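How do I rank items fairly when some have hardly any ratings?

Posted by Trinidad Barrios, January 2024
Tags: ratings, averages, ranking

I help run Flidis, a small site where people rate board games 0 to 10. The front page sorts by plain average and it's a mess. A game with 2 votes, both 10s, sits at the top. Quintana has 3,000 votes and an average of 8.4 and it's buried on page two.

Tried a cutoff – hide anything under 70 votes. Worked ok until people complained that new games never show up, and without showing up they never get votes. Also a game at 69 votes is invisible and then pops up at number one the next day, which looks broken.

So what do normal sites do? I can do averages and a bit of spreadsheet stuff, not much more than that. We store every single vote so the data is there. Would like something I can explain to users in a sentence or two, they get suspicious quick.

Also not sure if I should care that some people only ever give 0 or 10. Seperate problem maybe.
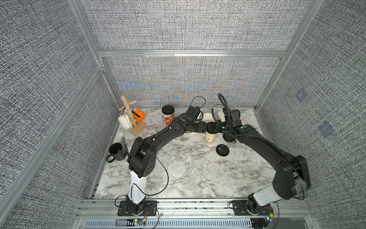
Flurina Gruber: You want a weighted average, sometimes called a Bayesian average. Sounds worse than it is.

Pretend every game starts life with some number of fake votes, all at the site-wide average. Then real votes get added on top. Few real votes, the score stays near the middle. Lots of real votes, the fake ones stop mattering.

Score = (C x M + sum of real votes) / (C + number of real votes)

M is the average over all votes on the site, C is how many fake votes you hand out.

Say M is 6.5 and C is 70. Your two-vote game:
(70 x 6.5 + 20) / 72 = 475 / 72 = 6.6

Quintana:
(70 x 6.5 + 3,000 x 8.4) / 3,070 = 25,655 / 3,070 = 8.36

So Quintana barely moves and the other one drops to the middle of the pack, where it can still be found. No cliff at 69 either.

Picking C is a judgment call. Bigger C = slower for new stuff to climb. I'd take the median number of votes per game as a first guess, then look at the list and see if it looks sane. Don't change it every week, people notice.

For users: "games with few votes are pulled toward the site average until more votes come in." One sentence, done.

One thing – keep showing the plain average on the game's own page. Use the weighted one only for sorting. If someone votes 10 on a brand new game and sees 6.5 they will email you.

Hubert Adamczyk: just use the median. averages are garbage for ratings anyway, one guy with a grudge and its ruined

Natsumi Kikuchi: Median doesn't fix this. Median of two 10s is 10, same problem. And with whole number votes half your site ends up tied at 7 or 8.

Flurina's version is fine. If you want the other common option, look up the lower bound of a confidence interval. Idea is you rank by "how low could the true score reasonably be, given the votes so far". Few votes = wide range = low bottom end. It's harsher on new games than the fake vote thing, and harder to explain. The well known version (Wilson) is for thumbs up / thumbs down so it doesn't drop straight onto a 0 to 10 scale, you'd have to turn votes into yes/no first or use a different formula. For a small site I wouldn't bother.

For new games I'd just add a separate "recently added" box and leave it out of the ranking altogether. Different job.

On the 0 or 10 people: check how many there are before you do anything. Could be tiny. Throwing out votes is a good way to start a fight, even if you're right about them.

Trinidad Barrios: Thanks, went with the fake votes. Median votes per game came out at 66 so thats my C. Put Cesatine and Lornico side by side as a test – Cesatine has the higher plain average but only a few votes, Lornico now ranks above it, which feels right to me. Adding the new games box this weekend. Should M be the average of all votes or the average of all the game averages? They're not the same number for us.

Flurina Gruber: Either works. All votes leans toward your popular games, average of averages treats every game the same. I'd go with all votes, easier to keep updated. Recalculate M once a day or so, no need to do it on every vote.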